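Zwischenbericht zum Vorhaben »Neuordnung Teilelager Zoubi«
Berichtszeitraum bis 2026-05-16
Vorgelegt von: Bilal Yammine, Projektleitung
Empfänger: Förderstelle Grernus, Bereich Kreislauf und Reparatur

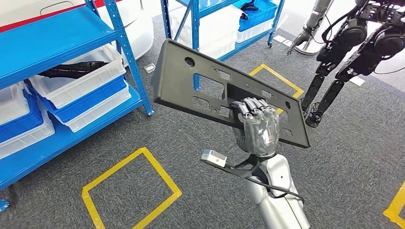
Abb. 1: Lagerbereich mit blauen Regalen, Kästen und gelber Bodenmarkierung, vorn ein dunkelgraues Formteil aus Kunststoff.

1. Gegenstand des Vorhabens

Das Lager Zoubi übernimmt gebrauchte Kunststoff- und Gummiteile aus zerlegten Geräten, prüft sie und gibt sie an Reparaturbetriebe ab. Bis zum Beginn der Förderung lagen die Teile nach Eingang sortiert, also in der Reihenfolge, in der sie angeliefert wurden. Wer ein bestimmtes Teil suchte, musste das Lieferdatum kennen oder mehrere Kästen durchsehen. Ziel der Förderung ist die Umstellung auf feste Lagerplätze nach Teileart, eine einheitliche Kennzeichnung und ein Bestandsverzeichnis, das auch die abnehmenden Betriebe einsehen können.

Der Bewilligungsbescheid nennt vier Arbeitspakete: Räumung und Bodenmarkierung (AP 1), Regale und Behälter (AP 2), Erfassung der Teile (AP 3), Abgabe an Dritte (AP 4). Der vorliegende Bericht folgt dieser Gliederung.

2. Stand der Arbeitspakete

AP 1: Räumung und Bodenmarkierung

Das Arbeitspaket ist abgeschlossen. Die Fläche wurde abschnittsweise geräumt, damit die Ausgabe weiterlaufen konnte. Stellflächen sind mit gelbem Klebeband auf dem grauen Teppichboden markiert. Im Antrag war ursprünglich ein Anstrich vorgesehen. Davon sind wir abgegangen, weil der Teppichboden laut Mietvertrag liegen bleiben muss. Die Änderung wurde mit Grernus vorab abgestimmt und hat keine Mehrkosten verursacht.

Das Band muss an stark begangenen Stellen voraussichtlich einmal im Jahr erneuert werden. Ein Vorrat dafür ist angeschafft. Zwei Markierungen im Durchgang zur Annahme wurden nachträglich versetzt, da der Abstand zum Regal für das Herausziehen der unteren Kästen zu knapp bemessen war.

AP 2: Regale und Behälter

Die blauen Metallregale mit gelochten Pfosten sind aufgestellt. Die Lochung erlaubt es, die Böden in der Höhe zu verändern, was wir beim Einrichten mehrfach genutzt haben. Für flache, sperrige Teile hatten wir die Fachhöhe zunächst zu gering gewählt.

Als Behälter dienen weiße und blaue Kästen. Die Farbe hat eine feste Bedeutung: Blau steht für geprüfte Teile, Weiß für Teile, deren Prüfung noch aussteht. Diese Regel ist einfach und wurde von allen Beschäftigten schnell übernommen. In den ersten Wochen kam es trotzdem zu Verwechslungen, wenn blaue Kästen knapp waren und geprüfte Teile vorübergehend in weiße Kästen gelegt wurden. Wir haben deshalb 95 Kästen nachbestellt. Die Lieferung durch die Firma Drasurar ist vollständig eingetroffen.

Lange, biegsame Teile sind weiterhin ein Problem. Schläuche und Kabelbündel passen nur gebogen in die vorhandenen Kästen. Bei kurzer Lagerdauer ist das vertretbar, bei längerer Lagerung können Knickstellen entstehen. Wir prüfen zurzeit, ob an der Stirnseite der Regale Haken angebracht werden können. Die Kosten dafür wären aus dem bewilligten Ansatz für Kleinmaterial zu decken.

AP 3: Erfassung der Teile

Erfasst sind derzeit 413 Positionen von 700, die im Antrag als Ziel für die gesamte Laufzeit genannt sind. Davon sind 288 vollständig beschrieben, also mit Maßen, Zustand, Herkunftsgerät und Lagerplatz. Bei den übrigen fehlt meist das Herkunftsgerät.

Den größten Aufwand verursachen Verkleidungen und Trägerplatten. Sie sehen sich auf den ersten Blick oft ähnlich und unterscheiden sich erst in der Lage der Öffnungen. Eine Platte mit rundem Loch und großem rechteckigem Ausschnitt kann zu mehreren Baureihen gehören; maßgeblich sind dann die kleineren Schlitze und angeformten Befestigungspunkte. Wir haben das Erfassungsblatt für diese Gruppe um vier Felder erweitert: Durchmesser der runden Öffnungen, Maße des Hauptausschnitts, Höhe des umlaufenden Randes, Zustand der Befestigungspunkte. Das verlängert die Aufnahme je Teil, verringert aber die Rückfragen der Betriebe deutlich.

Teile mit ausgebrochenen Befestigungspunkten werden nicht mehr eingelagert. Sie gehen in die stoffliche Verwertung, sofern die Kunststoffsorte bekannt ist — andernfalls in den Restabfall. Über diese Mengen wird ab Juli eine eigene Liste geführt, wie von Grernus nach dem letzten Bericht gewünscht.

AP 4: Abgabe an Dritte

Die Abgabe läuft bisher mit einem Partner, der Reparaturwerkstatt Lurkulley. Sie hat Zugriff auf das Verzeichnis und meldet Bedarf per E-Mail. Die Rückmeldungen sind überwiegend sachlich positiv. Bemängelt wurde, dass im Verzeichnis nicht erkennbar ist, ob ein Teil bereits für eine andere Bestellung vorgemerkt ist. Das Feld wird ergänzt.

Mit zwei weiteren Betrieben laufen Gespräche. Beide möchten zunächst sehen, wie verlässlich die Zustandsangaben sind, und haben um Probelieferungen gebeten. Diese werden unentgeltlich abgegeben und im Verwendungsnachweis gesondert aufgeführt.

3. Abweichungen vom Zeitplan

AP 3 liegt hinter dem Plan. Der Rückstand geht auf die erweiterten Erfassungsblätter und auf den Ausfall einer Halbtagskraft im ersten Teil des Berichtszeitraums zurück. Die Stelle ist wieder besetzt. Wir rechnen damit, die Zielzahl innerhalb der Laufzeit zu erreichen, allerdings später als im Meilensteinplan angegeben. Eine Verlängerung wird nicht beantragt.

AP 4 hat planmäßig begonnen.

4. Mittelverwendung

Die Ausgaben für Regale und Behälter liegen im bewilligten Rahmen. Die Nachbestellung der Kästen wurde aus den Einsparungen bei der Bodenmarkierung bezahlt. Bei den Personalausgaben sind durch die zeitweise unbesetzte Stelle Mittel frei geblieben. Wir bitten um Zustimmung, diese Mittel innerhalb derselben Kostenart für zusätzliche Erfassungsstunden zu verwenden. Die Belegliste liegt als Anlage 1 bei, der aktualisierte Meilensteinplan als Anlage 2.

5. Nächste Schritte

Bis zum nächsten Bericht sind vorgesehen:
Nachtragen der fehlenden Herkunftsgeräte bei den bereits erfassten Positionen
Entscheidung über die Aufhängung für Schläuche und Kabel
Ergänzung des Vormerkfeldes im Verzeichnis
Probelieferungen an die beiden interessierten Betriebe
Beginn der Liste über ausgesonderte Teile

Für Rückfragen zu AP 3 und zur Umwidmung der Personalmittel steht die Projektleitung zur Verfügung. Ein Besichtigungstermin im Lager kann nach Absprache jederzeit vereinbart werden.

Bilal Yammine
Lager Zoubi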